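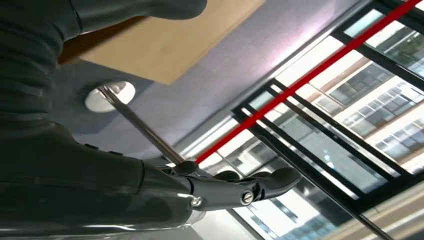

Dark gray robot arm with a black gripper, close view.

Pletum gets its fourth chapter in January

The fourth chapter of the fantasy role-playing game Pletum will be released in January, the small studio Ponico has announced on its blog. The chapter is free for all players who already own the game. The price for new players stays at 15 dollars.

The new part of the story takes place in Prirnia, the swamp kingdom which was mentioned many times in the first three chapters but could never be visited. The players will arrive there together with the lamia knight Shimada, who was an enemy until the end of chapter three. She now joins the party as a full member, with her own skills, her own equipment and a personal quest that can be started after the first night in the capital.

According to the writer of the game, Mitsuko Ueda, the text of the chapter became longer than planned. "I wanted that Shimada has time to explain why she left her queen," Ueda wrote on the blog. "In chapter three she says only one sentence about it, and many players asked me what she meant." The script for Prirnia has 2,000 lines of dialogue, and 800 of them belong to Shimada and change depending on how the player treated her in the bridge fight. Players who spared her will hear a different greeting at the city gate, and the queen will also speak to them in a more friendly way.

Some older parts of the game are changed too. The monster book can now be sorted by region, and the companions can be exchanged at any save point, which before was possible only in the inn. The boss in the salt mine has less health on the normal difficulty. On the hard difficulty he stays the same. A mistake that made the music stop after the ferry ride has been corrected.

Saved games from chapter three can be used without problems, but saves from the old demo version will not work anymore. Ponico recommends to make a copy of the save folder before the update is installed.

The update will appear on a Monday, in the evening. The studio did not yet give the exact day. A version with Spanish text is in preparation and should follow later, together with the art book, for which Ueda is writing short comments about each of the monster families. The fifth chapter has no title so far.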